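From: Casen list member, sock folding group
To: Flusbridge manipulation list
Date: September 7, 2022
Subject: Re: [flusbridge] Sock pairs: how many good examples, and the pads

Dear Brodie, dear all,

Thank you for the questions. I answer below your text and I try to be short, but I am not always good in this.

Brodie Treloar wrote:
> We want to start with socks at Gokach too, and before we spend a month
> on it I would like to know how you do it. Do you begin every example
> from the same position of the socks? Do you use one gripper or one for
> each hand? And how many of your examples were thrown away at the end?
> Bronwyn told me that you had trouble with the finger pads, but she did
> not say which kind of trouble.
>
> Brodie

> Do you begin every example from the same position of the socks?

No. In the first set we did, and the policy learned this one position very nicely and nothing else. Now the socks lie flat and more or less side by side, with the toes to the same side, but the person who prepares the table must change the angle and the distance a little each time. We do not measure it. When we measured it, people became slow and the positions became too regular again.
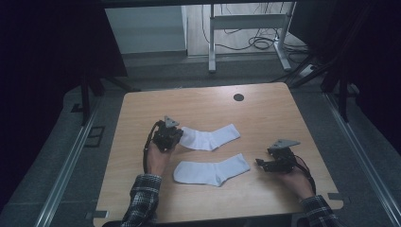

Both grippers at the table, white pair, toes to the right.

> Do you use one gripper or one for each hand?

One for each hand, always, also for the steps where one would be enough. If the second hand goes away from the table the recording is still valid, but Sundaram (our training code, for those who are new on the list) treats the missing hand badly. It is easier to ask people to keep both hands near the work and let one of them wait.

Please tell your people to wait with the fingers open. We have many examples where the waiting hand was opening and closing, only from habit, and the model has copied this habit very faithfully.

> And how many of your examples were thrown away at the end?

From the last batch we kept 57. I rejected 3 myself, all for the same reason: the cuff was pulled and the sock slid over the table before the fingers were closed. I am not sure that I was right. Bronwyn Pryor thinks that such examples should stay in, with a label, and that the model should see how a person recovers. We have not decided. If somebody has compared the 2 ways with real training runs, I would be very glad to read the numbers.

About white socks I must give a small warning. On a light table the edge of the sock is weak in the pictures from the gripper cameras, above all where the lamp is reflected in the wood. I would mix in dark pairs from the first day. We started with this too late and had to repeat a part of the work.

And now the pads. The trouble is wear, mostly on the lower edge of the pad, where the finger goes down to the table to get under the fabric. The edge becomes ragged and small fibres hang out.

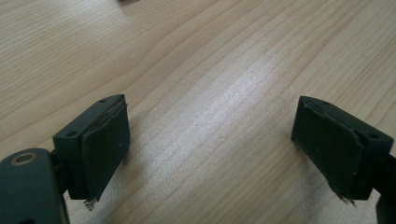
My rule for the moment is to look at both fingers before each session and to write the state of the pads in the log, with simple words: new, used, frayed. I do not change them at the first fibre. A new pad grips differently from an old one, and if all the pads are changed on one day you get a step in the data which you will later look for in the wrong place – I lost 2 evenings with this. So we change one hand first and the other hand in a later session, and both changes go in the log.

What I do not know is whether a harder material would last longer and still hold a thin cuff. If Gokach tries something different, please write to the list what it was, also if it was bad.

I can send you our log sheet and the instructions for the operators. They are written for our own people and the English is not beautiful, but Bronwyn has promised to correct them in September.

With kind regards from Casen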